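Carkix two-arm bench cell: six months in our packing room

I'll admit I was a grump about this one. We pack gift orders for a little online shop, and when the Carkix showed up in July I figured my job was headed out the door with the recycling. Six months on I'm still here (and so are my knees, which is the part I want to rave about!).

It's a benchtop cell with two arms on one rail, and it does the fiddly bits: picking small items up, turning them, passing them along. You teach it through the Gilel software, which is easy enough once you get past the menus. My first routine took me 94 minutes and a lot of muttering. Now I can knock one together over a cuppa.
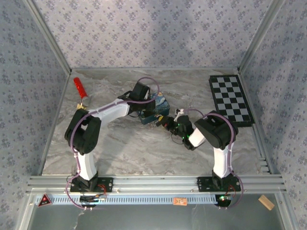

Both arms in at the middle, with the Starry Night box under the left one. Love the purple cables.

What's changed for us is the shape of the day. I used to stand and pack from start to finish, and now I spend the morning setting up trays and checking what comes off, then I do the odd-shaped stuff by hand. Our best day so far was 724 pieces, and I went home without a sore back. On the downside, it's a bit lonelier. We used to have a good natter across the bench and now we're each off minding something.

Gripes? Glossy things give it grief, the clear front panel shows every smudge, and the manual is 70 pages of very small print. Lim support were lovely on the phone but slow to ring back. We trialled the Cisa before this, and it was quieter, but I never got the hang of teaching it.

I'd buy it again, but let the people who do the packing learn to run it. Our boss did, and it made all the difference to how we felt about the thing. Four stars from me, and I'd go to five if they fixed the menus.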